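Open day at Nutolstead, 14 April 2024

I got to Nutolstead early and went straight for the packing tables, of course!

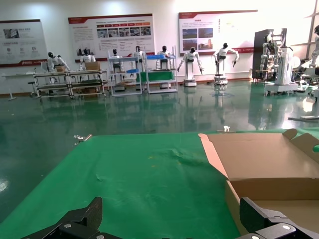

I love a good box, and the green floor is so shiny I kept looking down at it. Posters on the wall too (I read 3, slowly).
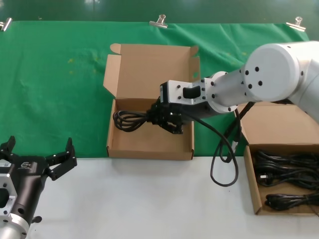 Power cable over an open mailer box

I pack cords at home every July and always end up with loose loops too.
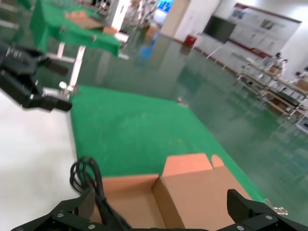 Coiled cable in its box

My feet were done by then, so I went looking for coffee.
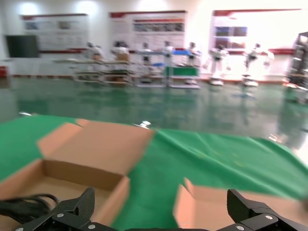
The coffee was great, and I'm going back with my sister!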